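Speaker notes: "What We Learned by Letting People In"
Slot after lunch. Keep the water on the left, the clicker on the right, do not mix them up again.

Opening
Wait for the door to close. Then wait for it to open and close again.
Hi, I'm Haiyan Wei, I run demonstrations at Plevex, so when the software people say "it works," I am the one who has to stand next to it while it does. Pause. If nobody laughs, go straight on. If somebody laughs, also go straight on, it won't last.

The talk is about our open day in April. We had planned for a polite trickle of visitors. We had 751 name badges printed because the print shop gave us a price break, and by three o'clock we were writing names on masking tape.

Slide 2: what people came to see
They came to see a robot take over the world. We had a refrigerator.
Explain the setup briefly. The kitchen task is the one we call Fang, for reasons that made sense to the person who named it and has since left. The job is putting food away and getting it out again: open the door, find the plate, move the plate, do not wear the plate. We teach it by having people do the work with hand-held grippers, over and over, and the robot learns from those recordings. Our collection so far for Fang stands at almost 4000 runs. Say that number slowly. It is a lot of fridge.

Mention that visitors expected the robot to be in the kitchen. Most of the interesting work happens before the robot is invited. One man stayed for a good while, then asked me when it was going to start.

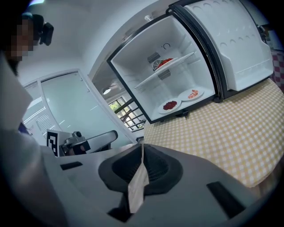
The thing I had not planned for was how much people wanted to help. Everybody has a refrigerator. Everybody has opinions about refrigerators. I was told that beans go on top, that beans go on the bottom, and that beans have no business on a plate at all. A retired dentist gave me a short lecture on door seals. I wrote it down and it was pretty good.

Slide 3: hands on
We let visitors try a gripper. House rules were one person at a time, slow movements, and the plate stays level. The first rule lasted until the first family.
Adults are worse at this than kids. Adults grab. They close the gripper as if the plate owes them money. Kids poke at it, get bored, then do it right by accident. Our best visitor of the day was maybe nine and wanted to know if she could have a job. I told her to email us. She has emailed us.

(If time is short, skip the next bit and go to slide 5.)

Slide 4: the robot part
Yes, there was also a robot. The Liltness arm, other room, running what it had learned so far. We promised a live demo every 20 minutes. What we delivered was a live demo whenever the arm and I agreed on where the door handle was.
Play the clip. Do not talk over the clip. It opens the door, thinks about it, and closes the door again. The audience on the day applauded this. I have done three years of demos and that was the warmest applause I ever got, for a machine checking whether there was anything to eat and deciding there wasn't.

Slide 5: what I would change
Put the hand-held work first on the route. We had it second, behind the arm, and people walked in already looking for something with a motor.
Have somebody at the door who can explain the grippers in two sentences. I was using eleven.
Real food is worth the trouble. Visitors leaned in for it. It also means somebody has to deal with it at five o'clock, so settle who that is before lunch. I did not.
Chairs.

Slide 6: next time
We are doing it again with Rasular, who have a bigger building and, I'm told, a dishwasher. I have asked them not to announce the dishwasher until we've talked.

Questions
Someone will ask when they can buy one. Say we don't sell one. They will ask again.
Someone will ask about the door handle. Take that one last, and point at the coffee.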